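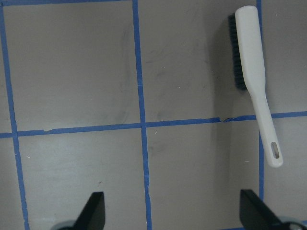

How to put on stick-on eye gems so they last past the entrée

Packets of face gems promise all-night wear. I'm sceptical. The Stodard set I bought in November lost 2 stones before I'd found my coat, and I'd followed the card on the back to the letter.

What I do now:

1. Wash your face and skip the moisturiser wherever the gems will sit. The card says a "light layer" is fine. It isn't.

2. Do your eyeshadow first, then wipe the spots clean with a cotton bud. Glue grips powder, and powder falls off.

3. Ignore the backing adhesive on anything bigger than a lentil. Use a dot of lash glue and wait until it goes tacky.

4. Set each gem with tweezers and press for a slow count of 30. Start at the outer corner – well clear of the lash line.

5. Leave your face alone for 3 minutes. No smiling at the mirror.

Groltitz sells a "sealing mist" for this. I tried it on one side only and couldn't pick a difference by midnight.

To take them off, soften the glue with oil on a cotton pad. Don't peel them dry.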